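12/12/2023

Ball rebound, second batch. Fledura size 5s, the ones meant for Abu Hammour in July. Pumped all to the same gauge reading last night, rechecked this morning, 2 had dropped. Marked them on the valve panel with tape. Not using them in the averages, will look at the bladders separately.

Drop rig still pulls slightly left on release. Shimmed it with card, better. Proper fix later.

Drops 1 to 13 fine. After that the release latch started sticking so threw out the rest and began again after lunch. Second run cleaner. Ball with the thermally bonded seams comes back higher than the stitched one every time, not by much, but the order never swaps. Need the cold runs before I say anything to Drotham.
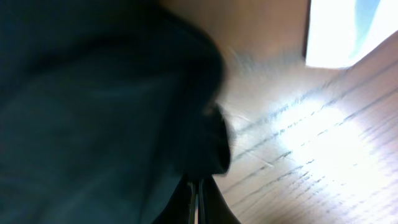
Drotham also want an answer on the away shirt by Friday and I keep putting it off. Their current swatch is too blue, goes purple under floodlights, and the number on the back gets lost from the far stand. I'd go a lot nearer the blackish teal in the photo, lighter greeny gray on the front, almost black down the sides. White numbers on top of that, no outline. Da-eun Ha has the fabric codes, ask for the matte one not the shiny. Swatch weight is 151 on the label, same as the home shirt, so no reason to change the cut.

Back to balls. Scuffing: ran the stitched one on the turf strip, wear is mostly at the seam edges as expectd. Printed logo went before the panel coating did. Citach say the new ink is harder, havent seen a sample yet.
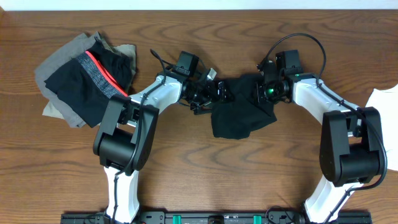 I-seul Nam thinks the rebound gap is mostly pressure loss during the run and wants the gauge on every ball before and after each set, not just at the start. Fair. Slower, but would settle it. Also said to stop mixing new and played balls in one table, which I had done, fixed now.

To do
- cold runs, overnight in the fridge, same order
- gauge before/after per set
- new latch spring
- chase Citach re ink
- swatch note to Drotham, say matte
- valves on the taped balls, soapy water first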